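Ticket: Pradedero label printer – prints blank / half labels
Site: Gradport, back store
Status: Open – waiting on part
Priority: was High, now Medium

Reported problem
Label printer on the packing bench stopped printing properly Thursday morning. First half of each label fine, second half white. After lunch fully blank. Bench has 50 parcels waiting so please be quick. Already turned it off and on. Already swapped the roll.

First reply from desk
Thanks. Few things to try while we get to you:
- is the status light green or amber
- which roll is in it, the Claltside ones or the old stock
- does the test label print (hold feed button until it blinks, let go)
- anything changed on the PC this week

Reply from site
Light green. Claltside roll. Test label comes out blank too. PC did an update overnight, Wednesday I think, asked for a restart and we said yes.

Log

08:40 Remote on to the packing PC. Queue had 7 stuck jobs, all the same order. Cleared them. Restarted spooler. Sent one label – feeds, blank. So not just the queue.

08:55 Driver check. Update has put the generic driver back over the Pradedero one. Label size set to A4, darkness at lowest. Explains the half labels, doesn't explain the blank self test as that never touches the PC. Two faults then, annoying.

09:10 Put proper driver back on. Size set to the usual parcel size, darkness back to middle. Saved as default this time. Not tested properly yet, see below.

09:30 Asked site to do the fingernail test on the roll. Scratch the outside of the paper, should leave a dark mark. No mark. Scratch the inside – dark mark. So the roll is wound the wrong way out for this printer, the coated side is facing away from the head. Nothing will ever print on that side however hot you set it.

09:45 Site found a box of old stock under the bench. Fitted one. Test label prints! Slightly faint down the left.

10:05 Sent real label from PC. Full length, right size, barcode scans. Faint stripe still there on left, about where the postcode starts. Scanner copes, driver's scanner at collection might not.

10:20 Head clean. Steps we gave site, copying here as we get asked for it every month:
1. Switch off, pull the plug, leave it to cool.
2. Lift lid, take roll out.
3. Wipe the head along its length with a cleaning pen, one direction only. No scraping with anything metal.
4. Wipe the rubber roller as well, turn it by hand as you go.
5. Let it dry fully, roll back in, lid shut untill it clicks both sides.

10:50 Stripe narrower, not gone. Asked for head count from the config label. 1,410 metres. Not high for this model but the stripe is in one fixed place on every label so I'm calling it a worn spot on the head. New head ordered from Hjaltested.

11:15 Rolls. Whole Claltside delivery looks to be wound inside out. Site to put it to one side and not use it – outer box says 1,000 labels per roll, coating side isn't stated anywhere on it. Purchasing to ask for a swap. They'll want the order number and a photo of the roll end, site please send both.

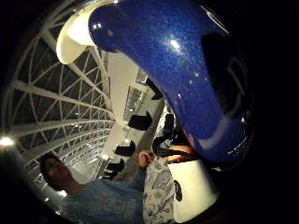

Still to do

- Roll end photo and order number, for purchasing. Still need these.
- Fit new head when it arrives. Takes ten minutes, two screws, ribbon cable is the fiddly bit. Will ring site first so the bench isn't mid-collection.
- Stop the overnight update swapping the driver again. Have blocked it on this PC only. The other two packing PCs need the same, not done yet.
- Re-run any labels printed between Wednesday evening and 10:05 today. Half labels may have gone out on parcels, site to check the cage before collection.

Workaround for now
Use old stock rolls only. Darkness up one notch if the stripe gets worse, no higher, it wears the head quicker. If the light goes amber the lid isn't shut, push down on both sides. If the sizes go funny again don't change anything, just reply on this ticket and we'll remote on.

Update 15:20
Site says afternoon collection went with no rejected labels. Dropping to Medium. Head due early next week, leaving ticket open till it's fitted and we have a clean test label.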